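The Cup

She had been given the back room at Korken until the end of the week, and after that the lease went to somebody else. There were 1670 items on the stock list. She had the list on her lap and a pencil behind her ear, and she had been sitting there since before it was light.

Her brother came in at seven with his coat still on. He asked if she had slept. She said she had slept on the train from Wultositz, which was nearly true.

"What's left?" he said.

"This bench. And the cupboard, but the cupboard's all paper."

He went and looked in the cupboard, as if she might be wrong about it. Their father had kept every invoice since he opened the shop, in folders with the year on the spine. He had repaired radios at first, then tills, then whatever people carried in. Towards the end he mostly carried things in himself, from other people's skips, and told their mother they were on order.

"We could ring Nanayakkara again," her brother said. "They said they'd take the lot."

"They said they'd take the lot for nothing."

"It's still taking it."

She didn't answer. He took his coat off at last and hung it on the door, on top of their father's brown one, which neither of them had moved.

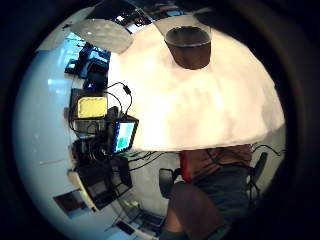 Their mother had wanted the cloth on the table. It was a good cloth, she said, and if people were coming to buy, they should have somewhere decent to look at what they were buying. So the big table was white from one side to the other, like a table at a wedding, and the bench next to it was the same as it had always been, cables and black boxes and a little screen showing its blocks of blue and green. Her brother had put his drink down on the cloth. It was in a clear plastic cup, something dark brown, and she looked at it for some time before she said anything.

"If that goes over, you're telling her."

"It won't go over."

"Dad said that about the paint."

He laughed, and then he moved to the stool by the bench and sat with his hands between his knees. When they were small they had not been allowed on that stool. It had a split in the seat that pinched your leg if you leaned the wrong way, and he leaned the right way without thinking.

"Do you know what half of this is?" he asked.

"No. Do you?"

"The Cadum one's a tester. He showed me. You put the lead on and it tells you if the thing's dead."

"What if it isn't dead?"

"Then it doesn't tell you anything. You just carry on."

She wrote tester on the list and put a line under it. A van stopped outside and they both listened, but it was for the baker's. The driver left his engine running and shouted good morning to someone across the road.

"I'd like to keep that one," her brother said.

"Where would you put it?"

"I don't know. In the kitchen."

She turned back two pages, found the number and crossed it out. Then she got up, lifted the cup off the cloth, drank what was in it and asked him to start on the cupboard.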